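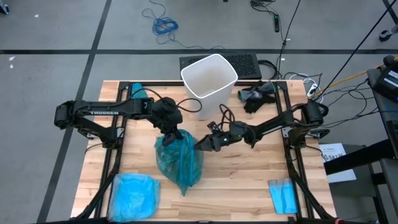 Anathi Buthelezi
July 27, 2019 · 2 min read

OK the two-arm build at the Clerton shop is finally doing chores and I have been grinning since lunch!! Small thread.

1/ The job is trash bags. Full bag, tall white bin, one arm on each side of the table. Sounds easy until you remember a bag has no shape of its own and changes every time you poke it.

2/ I started in March with one arm and it was hopeless (it mostly just shoved the bag around the table). Two arms can squeeze from both sides, so much better!

3/ We're at 110 practice runs now. I drive the arms by hand and log every run, even the ugly ones. Goal is 188 before I let it try on its own.

4/ Best thing I changed all month: slower wrists. I cut the speed way down and the plastic stopped tearing. Took me 8 ripped bags to figure that out, lol

5/ Cables are still a mess, I know, I know. Stamatopoulos has promised me a box of clips.

6/ Gloves are next. I've got a whole pile and no clue how you fold one with a gripper. Ideas very welcome!

6 comments · 188 shares

We use cookies to improve your experience. Accept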